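Drarkham Rover Club: pre-run checklist, outdoor course
Filled in 10 April 2025. Comments go under the item, in pen, legibly this time.

1. Battery at 90 percent or better. OK.
Comment: the charger says 90, the rover says 119. We are going with the charger.

2. Wheel nuts tight, all four. OK after second try.

3. Stop button on the handset works. OK.
Comment: tested at 20 feet. Please also test it farther off, where you would want it.

4. Stop button on the rover works. OK.
Comment: the label has come off again. It is the red one. The horn is also red.

5. Cables tied down, nothing hanging near the wheels. FAIL, then OK.
Comment: tape is not a cable tie. See comments from June, all of them.

6. Course checked on foot before the rover goes out. OK.
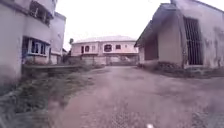

Speed limit for the Manolakis build stays at setting two until the steering fix has been signed off. The team has asked for setting five and a "fair hearing." The hearing was held and it's still two. On the dirt path the small stones are enough to knock the front wheels off line, so steer early and keep clear of the concrete ledge on the left, which will win. Grass and weeds count as out of bounds. If you end up in them, stop, walk over and pull the stalks out of the axle before you try reverse.

7. Spotter at each end of the run. OK.
Comment: a spotter looks at the rover. Phones count as not looking.

8. Log file recording before start. FAIL.
Comment: 19 minutes of the last run were saved as one blank file. Restarted, checked, OK.

9. Rain cover packed. N/A, according to the team. Packed anyway by the inspector.

Result: cleared to run at setting two. Recheck item 5 between runs.

Related items
Cleven loaner kit: sign-out sheet
Dallatano Cup rules, student class
Battery storage and charging
Indoor course checklist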